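Thirty-four good ones and a sore thumb

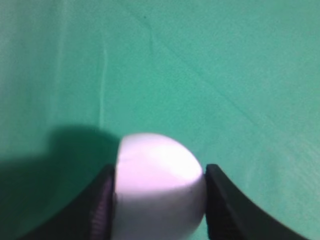

Page 2 of 55

So the ball project is finally moving again! If you read my May posts you know I spent most of that month fighting with cables and not recording a single thing, which was no fun for me and probably less fun for you. This week I got to do the part I like, which is sitting down with a cup of tea and teaching an arm to pick stuff up by doing it over and over myself.

The task is dead simple on paper. White ball on green felt, close the fingers on it, lift, carry it over, set it down, let go. I drive the arm by hand with the leader (I still call mine Lornus, the name stuck) and everything gets saved – the wrist view, the joint positions, how far the fingers are open. One run from start to finish is one episode. Do enough of them and you have something to train on.

I ended the evening with 34 episodes I'm happy to keep. I recorded more than that, but I've gotten pickier. Huw Vaughan told me ages ago that a sloppy episode costs you more than a missing one, and I didn't believe him until I trained on a batch where I kept bumping the ball before grabbing it. Guess what the arm learned to do? Bump the ball. Every time. Very proudly.

A plain ball is a meaner object than I expected. There's no edge to line up with and no print on it, so I go by the outline and by where the two fingers sit against it. Squeeze too high and it squirts out downward, too low and it pops up. The ridged pads help a lot. My old smooth ones were hopeless and I should have swapped them out way sooner.

The thing I keep going back and forth on is the shadow. With my lamp where it is, the gripper throws a big dark blob on the felt, off to the left, and it goes wherever the hand goes. Dale MacPherson thinks I should add a second lamp and wash it out. Yvette Gosselin says leave it in and just move the lamp between batches, so the model sees shadows on every side and stops caring. I'm leaning toward Yvette on this one, mostly because moving a lamp is free and I'm cheap.

Same goes for the cloth. I was all set to iron it and brush it and pick off every speck, and then I thought, why? If it can only find a ball on perfect felt it's not going to be much use on my kitchen table. So the creases stay.

What I did change is where the ball starts. My first batch had it in pretty much the same spot every time (lazy, I know), and the arm would happily reach for that spot with no ball there at all. Now I roll it out with my eyes closed and take whatever I get. If it lands somewhere awkward, good, that's one I need.

Notes take me forever, by the way. After each episode I type in whether the grip was clean and whether I had to try again. I keep the retries if they're tidy, so the arm has some idea how to recover from a miss. Anything where I stopped halfway to scratch my nose gets deleted.

Next up is another batch with the lamp on the other side, and after that a first training run on the whole pile. Zewditu Beyene asked in the comments if I'd share the files – yes, once I've cleaned up the folder names, which are embarrassing. My thumb needs a couple of days off first.

Posted June 15, 2024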